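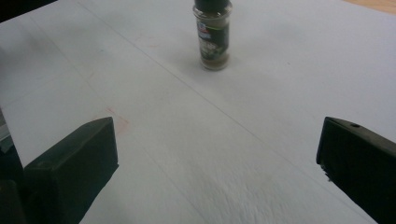 Figure 4.1. Spice jar on the paper sheet, seen from the hand-held gripper.

Chapter 4: Gathering Your First Examples

January 27, 2025
By the author of the Urnico course notes

I used to skip this part when I taught the course. I'd hand out a folder of recordings, everybody would start training by lunchtime, and we'd all feel very clever until the arm reached for a spot well to the left of the jar and closed on air. So now we start with the folder itself, and you're going to fill it with your own two hands (one, mostly, but keep the other free for the jar).

By the end of this chapter you'll have recorded 200 demonstrations of one dull little task: pick up a small jar, move it, set it down standing. That's it! I know you want to do dishes and laundry. We get to harder things in Chapter 9, and you'll be glad you practiced on something that stays put when you look at it.

Let me get some words out of the way first. A demonstration is one complete go at the task, from the moment you start recording to the moment you stop. A session is a bunch of demonstrations made at the same table without changing the setup. The set is everything you keep. My own set for this task, which I've been calling Trindent for reasons that made sense at the time, has 1,774 demonstrations in it. I threw out 67 more. We'll go through the ones I threw out in Section 4.3, and some of them are pretty embarrassing.

4.1 The table

You need a flat surface and some light that doesn't change much. I like a big sheet of white paper over the tabletop, with a few lines ruled on it. The lines are for you, the person holding the gripper. They give you something to aim at when you want to put the jar in a new place, and without them I promise you'll keep going back to the same comfortable spot. I did it for a whole week in May before I noticed.

Don't fuss over keeping the paper perfect. Mine gets wrinkled and scribbled on, and I go on using it. What does matter is that you don't train on one sheet forever. If every demonstration has the same pencil line next to the jar, the model may decide the line is the interesting part. Swap the sheet between sessions, turn it around, or try a bare table for a while.

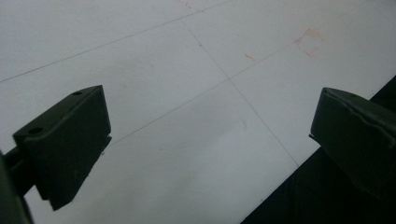

Figure 4.2. Fingers open over the ruled sheet, with two of the lines crossing between them.

4.2 The hand

Pick up the gripper and just wave it around for a minute before you record anything. Open it, close it, get a feel for how far apart the fingers go. Look at the camera view while you do this, too, because that view is all your model gets. You know where the jar is (you put it there), and your model has to find it from the pictures.

Now try an approach. Start with the fingers wide, come in slowly, and close only once the jar is properly between them. Students always rush the closing. I've watched my own early recordings back and I look like I'm swatting a fly.

Vary where you begin. Come in from the left for a few, then from the right, then from higher up. If you wobble and fix it, keep that one! A small mistake followed by a recovery is worth having, and the model will need to know how to get out of trouble. If you knock the jar over and have to reach in with your free hand, stop recording and start again.

Before you go on to 4.3, record two practice demonstrations and play them back at half speed. Write down the point in each where you could first tell which way the hand was headed. Keep that note, we'll use it when we trim the clips.

Questions and corrections: use the contact form on the Urnico course page
© 2025 Urnico course notes
Back to top
Last updated: version 2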